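Gear Plate Assembly: Project Report
Course project, second term

1. What we set out to do

Our project was a small gear train that fits on a round base plate. The brief came from Cludamero, a shop that repairs feeders and wanted a layout it could use for training new staff. We called it Silo, after the grain feeder it is based on. The gears had to come off and go back on without tools, and the whole thing had to be cheap.

We started in May with a box of used spur gears from Marcombe. Their tooth counts were not marked, so the first job was sorting.
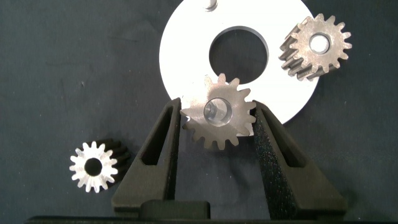
Sorting took longer than planned. Two gears can look like a pair on the bench and still bind when they mesh, usually when the tooth size is slightly off. We turned each pair by hand and kept only those that ran freely for a full turn. In the end 19 gears passed.

2. Work surface

We first worked on a bare table, and small parts rolled off it. We changed to a dark mat. Parts stay put on it and light-colored ones are easy to find, but it holds on to lint, and lint gets into the teeth. We now brush the mat before each session.

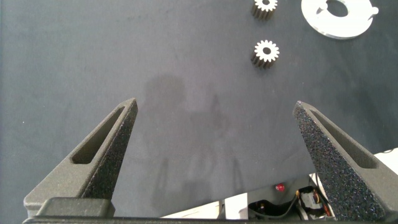
Kristine Mangubat thought the mat was the wrong choice and said so at the review: a hard tray with a raised edge would keep parts in and could be wiped clean in a few seconds. She also asked why the gears were not stored in a lidded box between sessions. We added the box. The tray is still on the list – the one we tried was too small for the plate.

3. Fitting the gears

The bore of each gear has to slide onto its pin with very little play. Our first pins were too thick and we sanded them down by hand, which left them uneven. The second set came from Villanueva and fit without sanding.

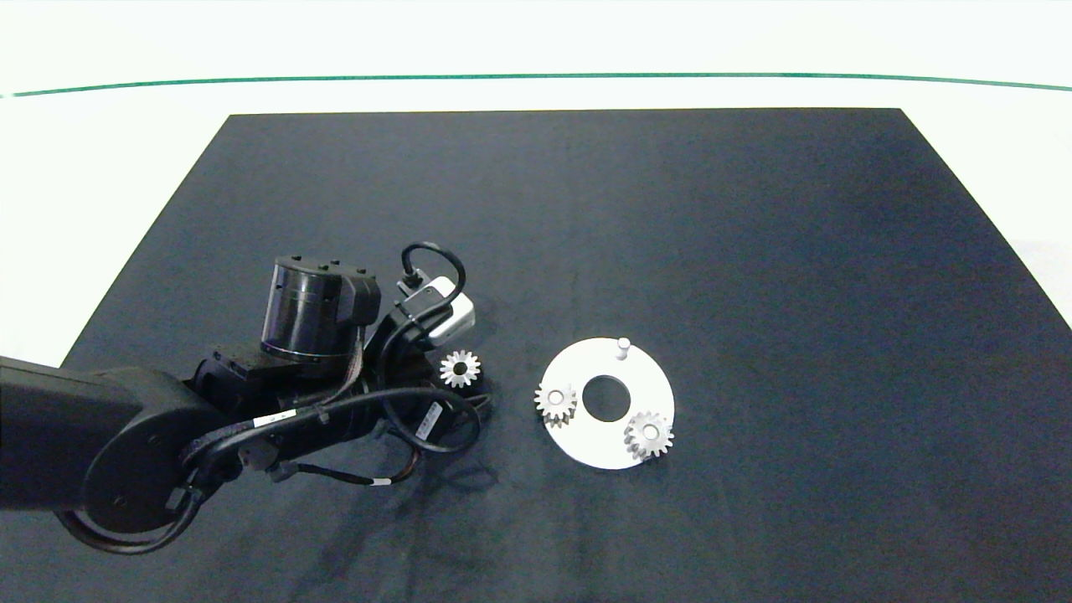 Cleaning was the other part of fitting. We wiped the teeth with a dry cloth and checked them under a lamp. The mat needs the same attention, and the pale specks of lint on it show that it collects more. It has also picked up faint wrinkles and soft creases, so we press it flat by hand before setting the plate down.

4. Results and what is left

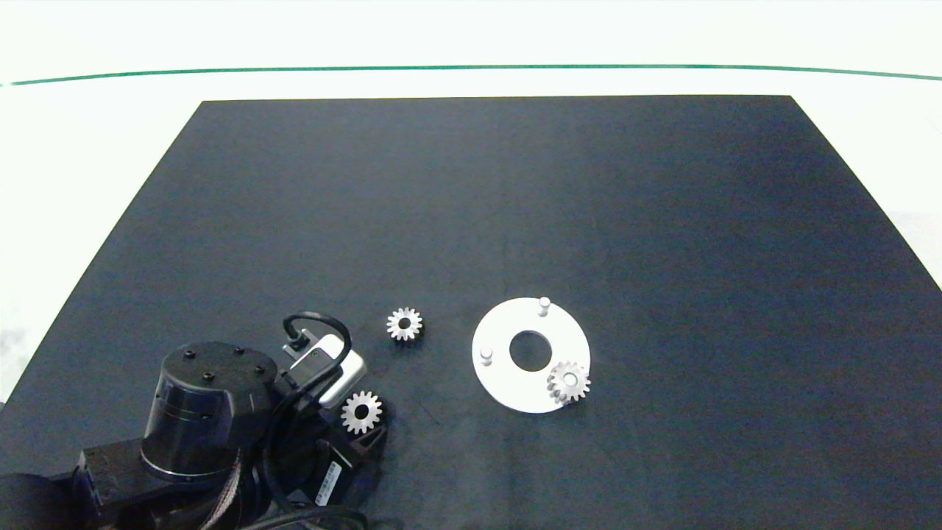

Report text: Kristine Mangubat
Jun 29, 2024

We turned the finished train by hand for 800 turns and no gear came off its pin. The target was 1000, and we stopped short when one pin worked loose in the plate. White gears were easier to handle against the dark mat than the dull metal ones, and we would use them for a training set. The loose pin still has to be glued and the run repeated.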